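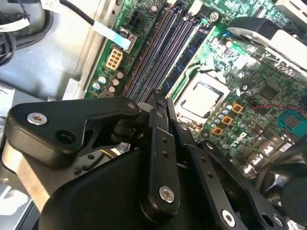

*The gripper over an open Dell desktop at the Skurach site.*

Skurach has collected 464 demonstrations for a learning system meant to handle old office computers, project lead Senan Hegarty said Sunday. The goal is 965 by the end of April.

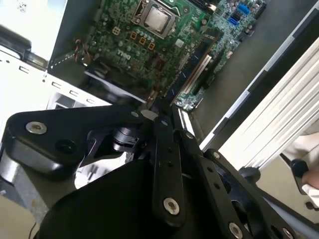
The recordings will train Custiven, the company's control software, on refurbishing jobs such as reseating memory and swapping drives. Operators guide the arm through each job and mark bad runs for removal. A long expansion slot and the two blue SATA connectors on a board like this one are among the features Custiven has to learn to tell apart. Hegarty said 115 runs have been thrown out so far and are not in the total.
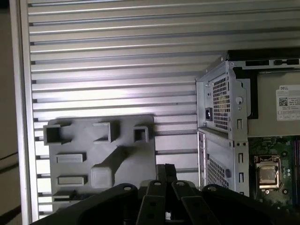 *A gray fixture plate beside the computer chassis.*

A second station at Hovland opens next month and is expected to add 35 runs a day. Skurach has not decided whether to share the recordings outside the company.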